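Tegan Rakena
18th May

Thread on the breakfast project, for everyone who keeps asking whether it makes breakfast yet. It does not make breakfast yet.

Recap for new people: a few of us at the Gotia workshop have two robot arms, one kitchen table's worth of appliances, and a grant of exactly zero dollars. The goal is toast on a plate and a mug next to it. I have had this goal since January.

The software is called Tirnel. I named it after a misspelled street sign and I will not be taking questions. It plans the moves for both arms and, in theory, keeps them from hitting each other.

In practice Tirnel used to solve the collision problem by freezing both arms forever. Very safe. I've worked with people like that.

Salma Ezzat fixed it. She gave each arm a turn, like kids with a garden hose. Left arm moves, middle arm waits, then they swap. It's slow and it looks polite and I've stopped apologizing for it.

Bread turns out to be a terrible object. Fresh bread squashes. Toasted bread doesn't squash, it just sheds. My first grip setting was fine for a wood block and produced what I can only call croutons.

So now we close the fingers slowly, stop at the first sign of contact, then add a tiny bit more. The "tiny bit" took 7 evenings. I have the spreadsheet. Please don't ask to see the spreadsheet.

Somebody asked why we don't use fake bread. We did! Salma cut slices out of upholstery foam. The arms got extremely good at foam. Then we gave them a real slice and they handled it like they'd never been introduced.

Crumbs: yes, they get everywhere. I brush the joints down after each session with an old makeup brush. Best tool in the building, cost me nothing, keeps getting borrowed.

Cables are the other thing. The Stanau manual (Stanau is the club across the river that lets us copy their homework) has one line about cable routing, and the line is "route cables sensibly." Thank you, Stanau.

My current version of sensible is leaving enough slack for a full wrist turn and then checking the whole path by hand before I power up. I skipped that check once. The arm found the slack I hadn't left.

Where we are today: plate work. The middle arm comes down over the plate and the left one stays back until its turn. I keep lowering the approach height by 2 millimeters and then losing my nerve.

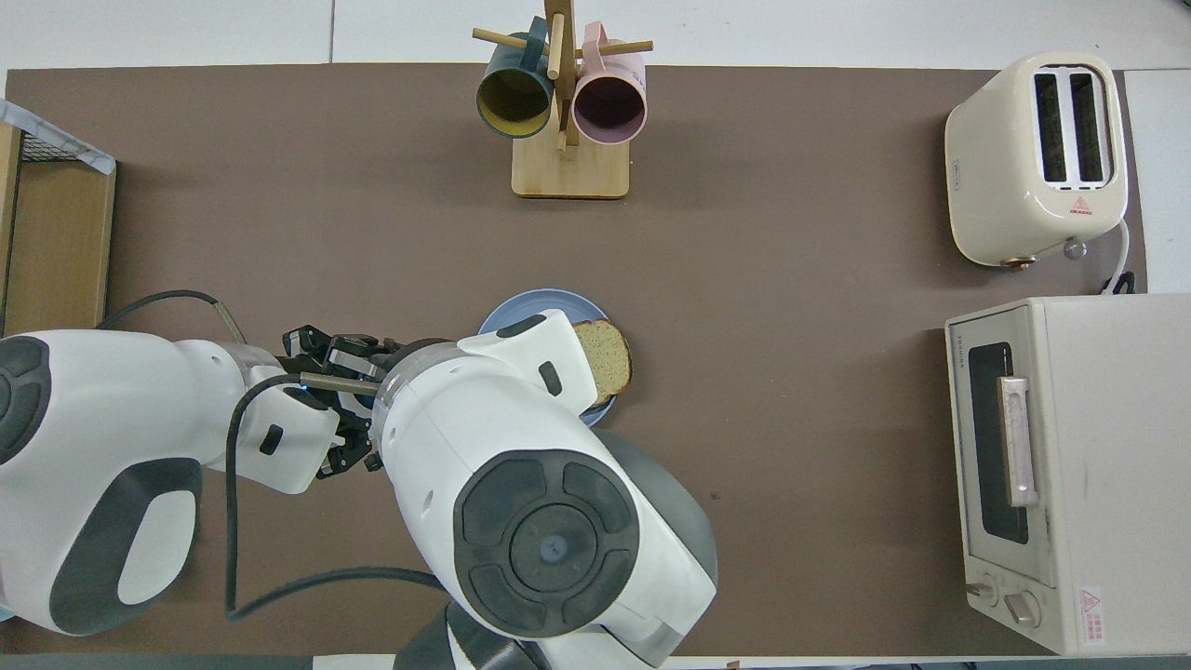

The thing with approach height is that the plate is the easy part. The plate has stayed the same all year. Bread has a different thickness every time, because I buy whatever loaf is on sale, because see above re: grant.

Salma's view is that we should standardize on one loaf. My view is that a robot that only works with one loaf is a very expensive loaf accessory. We have agreed to disagree until she's holding the stop button.

Mugs are next. Lifting one off a peg means going up and then out, and Tirnel loves to go out first. I've been practicing the move myself like a lunatic, narrating my own elbow.

Jitpraphai (our simulator, please be nice to it) says the mug move works. It ran 2000 tries overnight without dropping one. It has also never met gravity in person, so I'm keeping the good mugs at home.

A few replies, since the same ones keep coming in. No, it can't butter. No, I won't be adding butter. I have seen what it does with crumbs.

Yes, the code will go up once I've taken out the comments. Some of them were written very late and name individual slices.

Yes, you can visit. Bring bread, any thickness. Next session I'm taking the height down another notch, and Salma has promised to look away if I flinch.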